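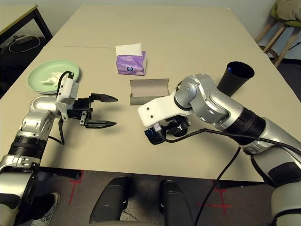

¿Y por qué no le escriben todas las órdenes y ya está?, quiso saber Una en cuanto oyó que los robots también van a clase. Porque habría que escribir demasiadas. Un pañuelo de papel se arruga cada vez de una forma distinta, y un vaso nunca queda en el mismo sitio.

En el proyecto Tutura usan otro método: aprender por imitación. Una persona mueve los brazos del robot a distancia y hace la tarea entera. El ordenador guarda lo que ven las cámaras y cómo se dobla cada articulación. Eso se llama demostración.

Para una tarea, el equipo grabó más de 500 demostraciones. Descartó las que tenían fallos y se quedó con 319. Con ellas, el programa buscó qué movimiento toca en cada momento.

Después vino la prueba, con los objetos en lugares nuevos. El robot acertó 78 veces de cada 100. Con la mitad de las demostraciones acertaba menos – los ejemplos variados ayudan mucho.

Todavía le cuesta agarrar cosas blandas. En julio lo intentarán otra vez.

Archivado en: Ciencia para peques > Robots

Comentarios (2)

Li: Tengo 7 años. ¿El robot se cansa de repetir?

Sondumano: Lo leímos en clase. ¿Qué hacen con las grabaciones que salen mal?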